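Old office towers get a second go at Casell repair room

September 2022

A room full of desktops, and most of them on their sides with the lids off. That was the state of the Casell repair room when we stopped in, with the sign-up sheet for the fall giveaway already full on both sides.

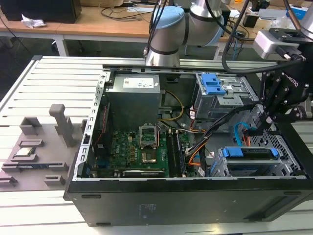

What's being fixed

Office machines, nearly all of them. Black towers, the kind that sat under desks at the Grindholm insurance offices until the move in June. The firm handed over 64 of them, no hard drives, no keyboards, a few missing feet. Casell collected the lot in 2 van trips and stacked them along the back wall.

Toshio Honda runs the bench. He has a set order and sticks to it. Side panel off first, tower flat on the worktable, everything facing up where you can get at it. Then the power supply label gets read and copied onto a card, then the memory comes out, then the processor.

"People want to start with Windows," he said. "I want to start with a screwdriver and a good light."

The towers are all much alike inside. Silver power supply, green motherboard, drive cage with blue plastic latches you can work with a thumb. No tools for the drives, which saves a lot of time over a full day. The processor socket has a metal bracket that flips up, and with the chip out you can look straight down at the contacts. That is where Honda slows down. A bent contact can mean the whole board goes in the parts bin, and he would sooner find that out at the start than after an hour of cleaning.

Cables are the other slow part. Black, orange, red, yellow, all in one bundle from the power supply, and it has to go back so it doesnt sit against a fan. Blue SATA cables get swapped if the clip feels weak. Casell bought a bag of new ones for this, the only new part most of the machines will see apart from the drive.

Where they go

Families on the school list come first, then the two reading rooms, then anyone who signed up at the desk. 271 names so far, so there won't be enough to go around this time. Honda said so himself and did not dress it up. A second batch is promised from Plinby, the print shop on the canal side, but no date on that yet and he wouldn't guess at one.

Each tower goes out with a drive, a power cord, a used monitor if there is one to match, and a printed sheet with the room's phone number. No charge. There is a jar by the door for the drives fund -- that's what it pays for and nothing else.

Sota Honda, Toshio's nephew, does the last check. He boots each machine, plays a video for ten minutes, plugs something into every USB port front and back, then signs the card. Roughly 5 a night get through when the evening goes well. Fewer if there's a bad board in the pile. The rejects are stripped for memory, latches, screws and fans, and what's left goes to the metals yard.

The cards are kept too. Every tower has one, with the power supply rating, how much memory, who opened it and who closed it. Sota wants them typed up. His uncle likes the shoebox.

What they still need

Monitors, mostly. Anything flat that turns on. Also VGA and DisplayPort cables, USB mice, and thermal paste, wich they go through faster than planned. Keyboards are fine, there are boxes of them. Please no printers, and no laptops with swollen batteries. The room can't store those and has had to send people home with them before.

Help on the bench is welcome too. You don't need to know computers going in. First session is an hour on taking a case apart and putting it back together, and the screws get sorted into egg cartons so nothing wanders off. Under-16s need an adult with them.

The room is at the Oshima Street entrance of the old Casell building, up the ramp and first on the left. Doors open at six in the evening. Drop-offs go inside, not on the ramp -- a monitor got left out in the rain in June and that was the end of it.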